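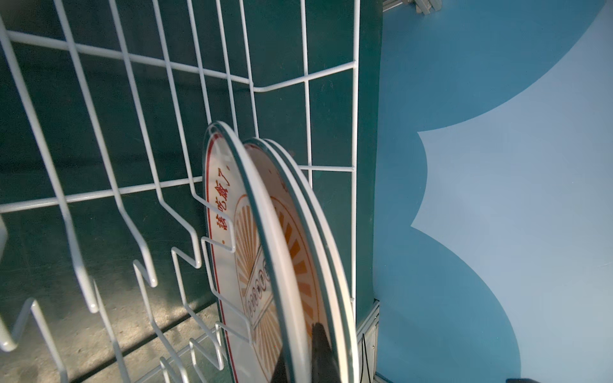 # Dish racks and plates: frequently asked questions

These are the questions we receive most often in the Clirnow shop in Baltholm. If you do not find your answer, please write to us and mention your order number.

**Which plates fit in a wire rack?**

Most flat dinner plates and side plates stand well between the tines. Deep pasta plates need more space, so leave one slot free after each of them. Very heavy stoneware should stand near the end of the rack, where the frame is stiffer.

**In which direction should the plates face?**

All in the same direction. The water runs off the front side more easily, and the rims do not knock against each other when you take one out.

**My plates lean a lot. Is it a mistake?**

No. A plate that leans a little is stable. If it slides forward, move it one slot back, or try to put the lower edge deeper between the wires. Small saucers sometimes fall through the mesh of a large rack and it is better to dry them flat on a cloth.

**Can I put printed plates in the rack when they are wet?**

Yes. Plates with a pattern or with writing on the rim can stand in a coated rack. The plastic coating is softer than bare metal and is kind to the glaze. Do not pull the plate sideways along the wire, lift it straight up.

**Do you have plates with Chinese writing?**

We have a few, and the choice changes. The ones with 吃饭了 on the rim are asked for very often. It means more or less "the meal is ready" or "time to eat", and it is what one calls out to the family from the kitchen. New plates normally arrive in March.

**How do I clean the white coating?**

Warm water, washing-up liquid and a soft brush. For limescale, mix one part of white vinegar with three parts of water, leave it on for ten minutes and rinse well. An old toothbrush is good for the bends at the bottom of the tines. Please do not use steel wool – it makes scratches, and then the dirt stays in them.

**The coating is cracked and I see rust. Can it be repaired?**

A very small crack can be closed with the Rendano repair paint, article 1357. Let it dry for two full days before you use the rack again. If the rust has already come through in several places, we recommend a new rack, as the stains can go over to light plates.

**Can I wash the rack in the dishwasher?**

The Partanen racks may go in the dishwasher at a low temperature, without the drying programme. Other racks we advise to wash by hand.

**Is a tray included?**

Not with every model. Please look at the product page under "Contents". The tray for the long Partanen rack is sold separately as article 149, and the one for the short rack is article 146. They cannot be exchanged.

**Can I return a rack that I have already used?**

Unfortunately not, for reasons of hygiene. A rack which is unused and in its box can be returned within 30 days. If something arrived bent or broken, send us a photo and we will find a solution.

*Last updated: June 17, 2022*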